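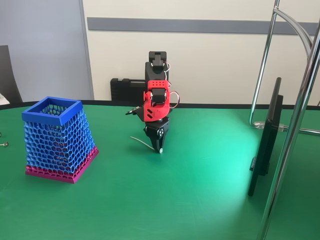 The Murnis arm on a workshop table, with a honeycomb-walled basket to the left.

Murnis is a small desktop robotic arm designed for construction at home or in shared workshops. It is built from hobby servo motors, mounting brackets and 3D-printed parts, and was developed by Rocío Bermúdez and Gumaro Cisneros at the Pummont workshop, a members' making space. The name refers both to the arm itself and to the set of drawings and notes from which it is built.

Background

Bermúdez began the project after an earlier arm, Zoven, proved too heavy for its shoulder motor. Zoven had been cut from sheet metal and could hold a raised position for only a short time before the motor overheated. Cisneros proposed printing the main bracket in plastic and piercing its upper face with a grid of holes, which reduced the weight and gave builders a place to fix extra parts. The first complete Murnis was assembled at Pummont in January.

Construction

The arm stands on a black base. Above it, a red printed bracket encloses one of the servos, and a further servo housing is carried at the top. The gripper jaw is short and narrows to a point, a shape chosen for picking up light items by an edge or opening. Signal and power wires run along the outside of the arm. Cisneros considered hiding them inside the brackets but left them exposed so that a faulty lead could be replaced without taking the joints apart.

Printed parts are normally made in a single colour, although the choice is left to the builder. The notes advise printing the main bracket with its perforated face upwards and warn that the screw holes may need to be cleared by hand. Builders are also told to centre every servo before fitting its horn – an error at this stage limits the travel of the joint and is the most frequent fault reported by new users.

Test objects

The project uses light printed objects for practice tasks. Among them is a tapered basket with hexagonal openings in its walls, finished in bright blue at the rim and pink at the foot. Its lattice offers many points at which a narrow jaw can take hold. Funmilayo Okonkwo, who wrote the practice tasks, set a standard sequence of 75 movements for checking a newly built arm.

Versions

Murnis 2 introduced a wider base to reduce tipping. Murnis 3 replaced the original control board with one supplied by Farouk, a small electronics firm, and moved the cable exit to improve access. A fourth version with a longer upper section was tested by Jacinto Medrano but withdrawn, as the added reach placed too great a load on the lower joint. Murnis 3 remains the version taught at Pummont – members may borrow the drawings on paper or copy them from the workshop's shared computer.

See also

Desktop robotic arm
Hobby servo
Zoven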